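Long thread on how I look after the two-arm cell on the back bench. A few people asked after my last post about cable rub. Copying my notes from 8/14/23 and cleaning them up as I go.

Basics first. Two white arms on one shared black rail at the front, aluminum posts and a rail at the back, patterned panels on three sides, wood top. In my log the cell is called Ukeck. The left arm is Simar and the right arm is Tornach, because "left" and "right" change depending on which side of the bench you are standing on.

The job this month is crayons. Pick one up, turn it, put it in a basket compartment. Crayons are cheap and they don't break the gripper when something goes wrong. They do make a mess.

Order of work when I service it: power down, cables, joints, grippers, table, rail, power up, check home position. I used to do the table first and then drop dirt on it from everything above, so the table moved down the list.

Cables. Each arm has a corrugated conduit along the links. I run each joint by hand to both ends of its travel with power off and watch the conduit the whole way. If it pulls tight anywhere, I cut the nearest tie and give it more loop.

On Simar the conduit is held with small white zip ties. I snug them, then back off a click if I can. Too tight and the conduit kinks at the tie. Trim the tails flush with side cutters or they will scratch your wrist every time you reach in.

Thin cable at the top of Tornach's gripper: leave a curl in it. I straightened it once in March to make it look tidy and lost the signal whenever the wrist turned past 40 degrees. Put the curl back and it was fine.
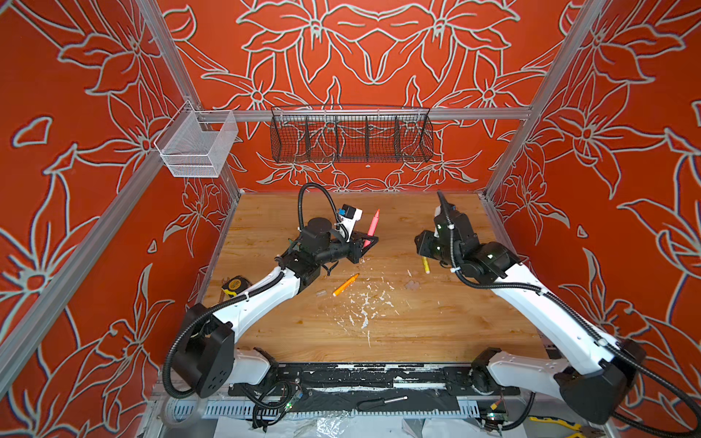
Ukeck with a crayon in the left gripper. White flecks on the top, and the front rail needs a scrape.

Joints next. Hand on the housing, rock the link gently. You are feeling for a click or a bit of free play. Any play at all, I check the screws on that joint before I blame the motor. It has been the screws 5 times out of 5 so far.

I mark every screw head with a paint pen once it is at torque. A line across the head and onto the housing. Next time you only have to look at the line.

Grippers. Wax builds up on the inside of the jaws and the crayon starts to slide when the wrist tilts. Wipe with a dry cloth first, then a little isopropyl on a swab. Keep the swab out of the motor blocks.

After cleaning, close the jaws on a strip of paper and pull. It should drag evenly along the whole jaw. If one end lets go early, the jaws are out of line.

Table. Soft brush toward the front edge, then a small vacuum. Don't wipe first. Wiping pushes the wax into the grain and you get a smear that picks up every new crumb.

For smears that are already there, a plastic card and some patience. I tried a heat gun on a test board and it spread the wax into a bigger patch, so that stayed on the test board.

The front rail collects the worst of it. I scrape it with the plastic card, never a blade. The arm bases mount there, and I don't want nicks or chips under a mounting face when I have to move one.

The small boards and the wiring sit low at the front, by the white slotted tray. Keep the vacuum nozzle away from them. I push the wires back into the slots by hand and check that each connector is seated while I am down there.

Baskets. The long black one hangs in the center of the back rail, and the smaller white one clips on near the left post. Both creep sideways over time if they get bumped. I measure from the left post to the edge of each basket and write it on tape stuck to the rail.

If a basket has moved more than a few millimeters I slide it back to the number on the tape. Moving the basket takes a minute. Teaching the drop points again took me most of an evening.

Power up. Both arms to home, one at a time, hand on the stop button. Then 11 slow cycles with a crayon before I go back to normal speed. I listen more than I watch on these.

The whole thing takes roughly 59 minutes if nothing is loose.

Parts: I buy conduit and ties from Sriwong, the shop near the bus depot. They sell conduit by the meter, so you don't end up with a whole reel.

Still on the list: a spare set of jaws for Tornach, and longer screws for the left post. Will add to this thread when they are in.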